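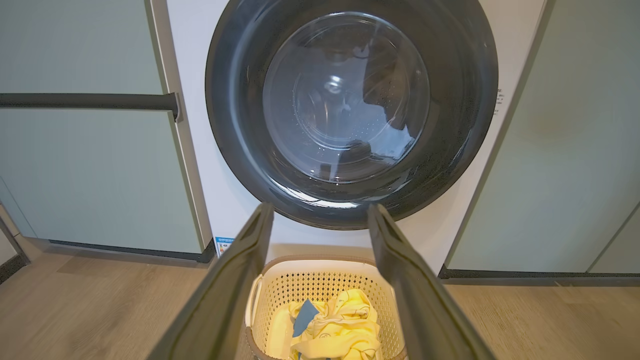 7月 洗濯まわりのメモ(続き)

Karkierの洗剤をまた試している。箱には「部屋干しでもにおわない」とあるが、正直まだ信用していない。前回のGririkのときも最初の二回は良い気がして、三回目でいつもの生乾き臭に戻った。二回で喜ぶのはもうやめる。

条件は前と同じにそろえる。

- 水量はおまかせにしない(毎回変わるので比較にならない)
- 回転数は100ずつ落として様子を見る案が出たが、却下。項目が増えるだけ
- 柔軟剤なし
- 乾燥はかけず、室内干し

タオル一式の洗う前の重さは965g。前回の記録では903gになっていて、同じ組のはずなのに合わない。はかりのせいか、誰かが一枚抜いたか、書いた人間(たぶん自分)が読み違えたか。とりあえず903のほうに「?」を付けた。この数字を使った前回の結論も、いったん保留にしておく。「差が出た」と書いてあるが、元の重さが怪しいのに差も何もない。

ドアのパッキンの掃除は、効くという話と関係ないという話が両方ある。Zenholmの説明書きには月一回とだけあって、理由が書いていない。拭いてから洗うのと、拭かずに洗うのを同じ洗剤で一回ずつやったところで何も言えないだろう。やるなら各五回。そこまでやる気があるかは別の話。

引き出しの中の計量スプーンが二種類混ざっているのも直したい。Karkierのほうが少し深い。すり切りで量れと書いた紙を貼ったのに、山盛りの跡がある。

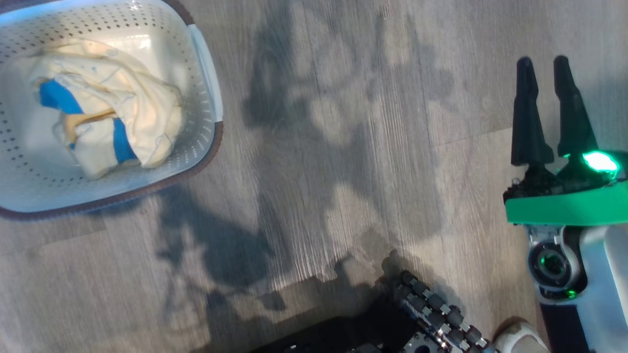 エスコラ洗濯室 記録係

子ども服らしい一枚、生成りに青の切り替え。真ん中のあたりに薄茶色のところがある。しみなのか当て布なのか、記録の上では決めないでおく。前に別の服で「食べこぼし」と書いて、後で当て布だと分かり、表を全部直すはめになった。触って裏を見てから書くこと。

もししみだった場合、Eskolaの前処理スプレーを使うかどうか。3,000円も出して買ったので使いたい気持ちは分かるが、値段は落ちる理由にならない。石けんと比べた記録がこちらには一件もない。比べるなら同じ布に同じ汚れを付けた端切れでやるべきで、着る服を一枚だけ洗って「落ちた」と書くのは感想文だと思う。

青い部分の色移りも気になる。生成りと一緒の一枚なので、分けて洗うことはできない。低めの温度、短めのコース、つけ置きなし。白いハンカチを一枚一緒に入れて、色が付くかどうか見る。付かなくても「色移りしない」とは書かない。「今回は付かなかった」まで。

かごの件。底に一枚だけ広げて置けば通気で乾きが早いという説、これも数字を見たことがない。側面に穴はあるが、丸めて入れたら同じではないか。試すなら重さを一時間おきに。はかりの問題が片付いてから。

次にやること:はかりの確認、端切れの準備、スプーンを一種類にする。洗剤の評価は五回目が終わるまで書かない。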